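Latholm clothes swap returns with a folding morning for small pyjamas

8 October 2021

The children's clothes swap at Latholm is coming back in November, and if the amount of folding going on this week is anything to go by, it will be the biggest one yet. Parents have been handing in bags since the end of the summer holidays, and the organisers have now counted 1376 pieces, from newborn vests up to school jumpers for age 11.

Maricica Jitaru, who started the swap from her own front room and still does a good share of the sorting at home, has been getting through the nightwear. It is the part of the job she likes best, she told us, and also the part that takes longest, as pyjamas arrive in every state you can think of — inside out, rolled into a ball, one leg tucked up inside the other, and quite often with a hanky still in the pocket. Her method is a plain one. Everything is opened out flat on the bed before anyone tries to fold it, and the bed is kept made up with a smooth sheet so that there is room to work.

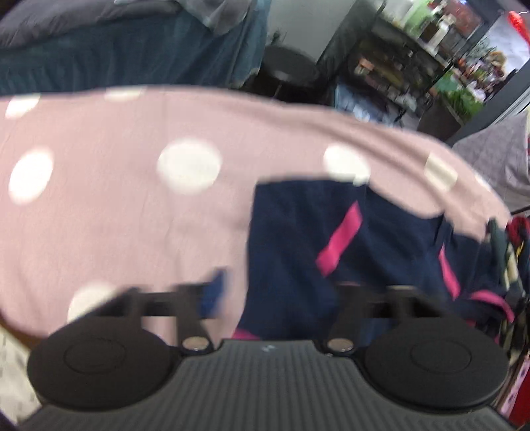 "People want to fold straight away, and then they wonder why it comes out lumpy," Maricica said. "I always say lay it down first, give it a stroke with your hand, pull the hem straight and look it over. You find the loose button then, or the little hole under the arm, and you can put it to one side for mending. After that the folding takes no time at all."

The mending pile has its own helpers this year. The Bălan family, who have the alterations shop by the bus station, have kindly offered to see to anything that needs a stitch, and they have sent over a box of spare buttons and elastic too. Anything that is past mending will be cut up for cleaning cloths or passed on for rags, so very little should end up in the bin.

Long sleeves are especially welcome with the colder nights on the way. Last winter the tops for toddlers went within the first hour, and several families who came later in the morning went home without any, which the organisers were very sorry about. This time the nightwear will be put out in two lots, half when the doors open and half after the tea break, so there should be something left for those who can't get there early.

Bright prints tend to be the first to go, as you might imagine. Maricica says children will walk past a whole table of sensible stripes to get to a favourite cartoon, and she has learnt to fold those tops with the picture facing up so that small people can spot them without pulling the whole pile over.

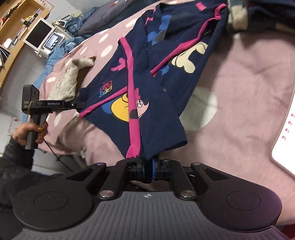
Navy long-sleeved garment with magenta trim and a cartoon mouse in a pink bow, laid out on a spotted pink sheet.

The swap works just as it did before. You bring what your children have grown out of, you are given a token for each piece, and you spend the tokens on whatever you like from the tables. Families with nothing to bring are every bit as welcome and can ask at the door for a starter set of 9 tokens, with no questions asked. Tokens left over from last year will still be taken, so do have a look in the kitchen drawer. There were 2364 of them given out at the last count and a fair few have never come home!

Refreshments will be provided by Soltano, the café on the corner, who are promising soup as well as the usual cakes, and there will be a play corner for the little ones while the grown-ups rummage.

Clean clothes can be handed in at the café counter up to the end of the month, in a tied bag with the age written on a slip of paper. Shoes, coats and wellies can't be taken until the doors open, as there is simply nowhere left to put them. The date and opening times will be up in the café window as soon as the hall booking is settled.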